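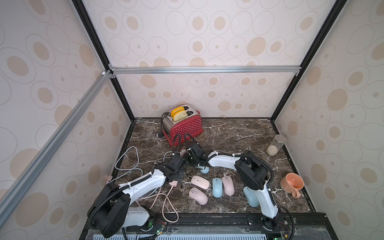

Perguntas frequentes sobre as previsões e os avisos por mensagem

O serviço meteorológico local Paiva publica previsões para o vale, a serra e a faixa costeira. Reunimos as dúvidas que mais chegam à nossa caixa de correio.

A que horas é atualizada a previsão?
Às 6h30 e às 18h30. Em dias de mau tempo pode haver uma atualização extra ao início da tarde. A hora da última revisão aparece no topo de cada boletim.

Para quantos dias fazem previsão?
O boletim detalhado cobre três dias. Até ao oitavo dia publicamos apenas a tendência: temperatura acima ou abaixo do normal e probabilidade de chuva. Não publicamos nada para além disso.

O que quer dizer "probabilidade de chuva de 30%"?
Quer dizer que, em dez situações semelhantes, é de esperar chuva em três. Não indica a quantidade nem a duração. Para isso consulte a linha "precipitação acumulada", em milímetros.

Porque é que a temperatura da aplicação do meu telemóvel é diferente?
Muitas aplicações usam valores calculados por modelo para uma malha larga. Nós usamos as leituras das estações e corrigimos a previsão conforme a altitude. Entre o fundo do vale e a encosta a diferença pode chegar a vários graus, sobretudo em noites limpas e sem vento.

O meu termómetro da varanda marca mais do que a vossa estação. Está avariado?
Provavelmente não. As paredes aquecidas pelo sol e a falta de ventilação fazem subir a leitura. Um termómetro deve ficar à sombra, num abrigo ventilado, a metro e meio do solo e longe de fachadas.

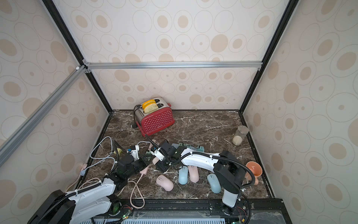
Tampo em mármore castanho-escuro e paredes com papel de círculos e ovais.

Como recebo os avisos por mensagem?
Preencha o formulário na página "Avisos" com o número de telemóvel e a zona. Vai receber um código de confirmação. O serviço é gratuito. Para cancelar, responda SAIR a qualquer mensagem nossa.

Que situações dão origem a um aviso?
Vento forte, chuva intensa, trovoada, geada, nevoeiro denso e calor prolongado. Os avisos de geada são enviados até às 17h, para dar tempo de proteger as hortas. Só enviamos mensagens entre as 7h e as 22h.

Os vossos avisos substituem os oficiais?
Não. Em caso de diferença, siga sempre as indicações do serviço meteorológico nacional e da proteção civil.

Onde ficam as estações?
Temos oito. A mais alta está a 300 metros de altitude. A lista com coordenadas e sensores instalados está na página "Rede". A estação junto ao rio não mede vento.

O que significa um traço em vez de um valor?
Falta de leitura naquela hora. Não preenchemos as falhas com estimativas. No resumo mensal indicamos a percentagem de leituras válidas; em setembro foi de 97%.

Posso usar os dados num trabalho escolar ou num artigo?
Sim, desde que indique a fonte e a data de consulta. Para séries horárias completas, escreva a Armindo Garcia e diga a estação e o período pretendidos. Os ficheiros seguem em formato CSV.

Encontrei um erro no boletim. A quem o comunico?
A Tsehay Tufa, através do formulário de contacto, opção "Boletim". Indique a zona e a hora a que leu a previsão. As correções ficam assinaladas no fim do texto.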